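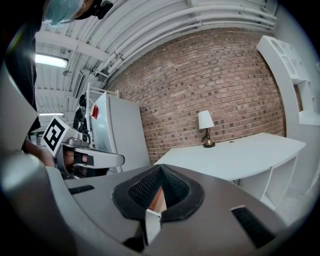
Hand on the grip. Photo: Mihret Dinsa

Home News Kitchen Storage Deals Contact

Noltero brings back the Vusska spice rack, and this time it fits the door

01/04/2021

Good news for anybody who missed the Vusska rack the first time (me, I missed it, I was still "thinking about it" when it sold out). Noltero is putting it back on sale this month, and they've fixed the one thing everybody complained about, the depth.

If you never saw the old one, it's a wall rack with four shelves that you could also hang inside a pantry door. Well, you could if your pantry was deep enough. Mine wasn't! A friend let me try hers and the door stopped about 2 inches short of closing. The new version is slimmer and holds 30 standard round jars, and the little rail on the front of each shelf sits higher, so a jar doesn't hop out when somebody slams the door.

Noltero says 3,628 people signed up for the restock list. The first batch is 2,000 racks, so you can do the math on that one. People on the list get an email with a link and two days to use it, and whatever is left goes up on the regular page for the rest of us. A second batch is planned for March.

I drove over to the Clollbridge store to see the sample they have up by the register. It comes in black or cream. The cream looks softer than it does online, kind of like vanilla pudding, and I liked it a lot more than I thought I would. The shelves come already attached to the side pieces now, so all you do is put in the screws and hang it. There's a paper template in the box for marking the holes, and the woman at the counter told me to tape it up and close the door once before drilling anything. I'm passing that along because I know myself.

Square jars are still a problem. They fit, but you only get five across and they leave a silly gap at the end. If you've got the tall Khaemba bottles for oil and vinegar, those go on the bottom shelf only.

Old racks can't be swapped for new ones, but the new front rails will be sold separately and they screw right into the old holes. I asked about price and they're not ready to say. The rack itself costs the same as last time.

The Clollbridge store is holding back 344 racks for walk-in customers, one color per person, two racks max. I'll be there for a cream one, and I've already pulled out every jar in the cupboard to see what's worth keeping. So far I own three open jars of cumin.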